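Callard reprend les vieux sacs en toile pour en faire des tabliers

L'atelier de couture Callard lance en mars une collecte de sacs en toile publicitaires, ceux que l'on reçoit dans les salons ou à la caisse des magasins et qui finissent au fond d'un placard. Les sacs seront décousus, retournés, teints puis assemblés en tabliers et en pochettes.

Une première série de 88 tabliers a été cousue cet hiver à partir de 270 sacs, presque tous imprimés sur une seule face. Les logos se retrouvent à l'intérieur, sous une doublure de coton fournie par la mercerie Stusenberg. Les anses servent de liens pour la taille. Quand la toile est trop fine, elle est doublée ou gardée pour les pochettes.

La teinture est confiée à Vanska, qui propose deux coloris, un bleu gris et un brun tiré du brou de noix. Un vert est à l'essai, mais il dégorge encore au lavage.

Les dépôts se font à l'atelier le mercredi, de 14 h à 18 h. Les sacs doivent être lavés et sans partie plastifiée. Pour deux sacs apportés, Callard offre un écusson à coudre.
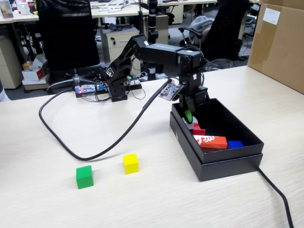 Les tabliers seront vendus sur place et à la boutique Furtună, au prix de 50 euros. Un atelier d'initiation au pochoir sur toile est prévu en avril, sur inscription. Le matériel est fourni, mais chacun peut venir avec son propre sac.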